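I'd been trying to pin Mwanahawa Lyimo down for a chat since July, and when she finally rang me back she was standing in a car park eating a sausage roll. "Is now all right?" she said. "I've got until the kettle people turn up." I never did find out who the kettle people were.

If you've been to any of the ceilidhs or supper nights at Drerkevlow you'll have heard her, even if you don't know the name. She calls the dances. She's the one in the green boots shouting "other left!" at grown men. What I didn't know until this spring is that she also writes the tunes, or a good half of them, and that she's just put together a book of them called Fedum, which is what her gran used to say when she dropped something.

So we met up properly, at my kitchen table, with a pot of tea and her fiddle case taking up the third chair.

I asked how anybody starts writing dance tunes. It doesn't seem like a thing you'd fall into.

"I did fall into it, though," she said. "Our fiddler had flu and the lad standing in only knew slow airs. Lovely player, but you can't strip the willow to a lament. So I hummed him something on the stairs and he played it back faster, and that was the first one. It's in the book. It's called Stairs."

Are they all named like that? Pretty much, she said. There's one called Wrong Bus. There's one called Tôn, which is the Welsh word for a tune, because she was in Bangor at the time and had run out of ideas. (I love that one, it goes round and round and you can't tell where the join is.) The book has 388 tunes in it, which made me put my cup down.

"Well, I kept the short ones in," she said. "Demetrius wanted to throw them out."

Demetrius Ostrowski plays accordion and did all the typesetting, and he came along later for the cake, so I got to ask him about this myself. He sighed. "Some of them are eight bars long," he said. "Eight bars! That's a doorbell." Then he admitted he'd lost the argument and had ended up playing one of the doorbells at his sister's wedding.

They've been working together for 13 years and they bicker like people who've shared a lot of van journeys. He thinks she calls too fast. She thinks he plays too many notes in the second half of everything. I asked them both what makes a good dance tune and got two completely different answers.

"You should be able to hear where you are in it," Mwanahawa said. "If you've had a drink and you've lost your partner, the tune should tell you when to turn round. I listen for feet. When the feet go ragged I know I've written something too clever, and I go home and take notes out."

Demetrius said a good tune has one odd note in it. "One. You wait for it every time it comes round. Two is showing off."

I tried to get them to agree on a favourite and they wouldn't, so I'll give you mine. It's Potato Weather, page 41, a jig in G, and I've had it in my head for a fortnight. I've been doing the washing up to it.

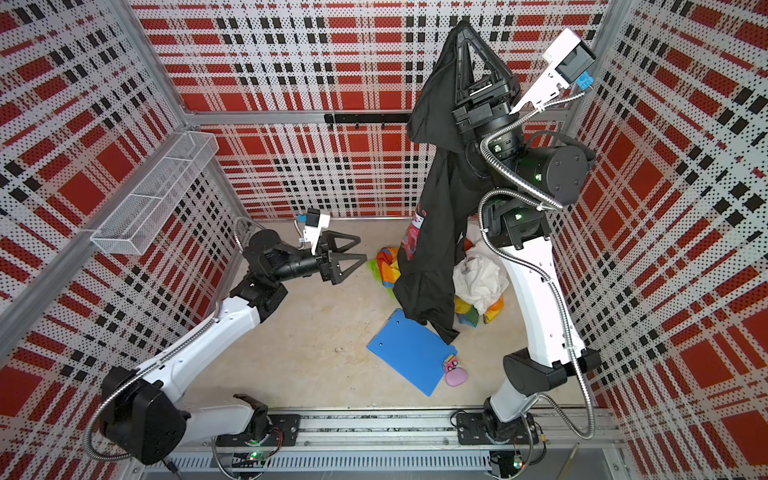
Reading time: 4 minutes

We talked a bit about beginners, since I know a few of you have picked up a fiddle or a whistle lately and are feeling shy about playing with other people. Mwanahawa got quite fierce here.

"Come and be bad at it," she said. "Sit at the back and play the first note of every bar. That's what I did for a year! You'll be in time and you'll be helping, and one night you'll notice you're playing the second note as well."

She doesn't mind if you can't read music either. She couldn't until she was thirty, and she still learns everything by ear first and checks the page afterwards. Demetrius reads beautifully and says he's jealous of her memory. She says he's jealous of her boots.

The last thing I asked was whether there'd be another book. Demetrius said no before I'd finished the sentence. Mwanahawa looked at the ceiling and hummed something, and he put his fork down and said, "Is that new?"

It was. It hasn't got a name yet, but there was a plate of crumbs on the table between us, so I've got my suspicions – we'll see.

Fedum is spiral bound so it'll lie flat on a stand, and you can get one from either of them on the door at the next dance. Bring cash, and shoes you can turn in.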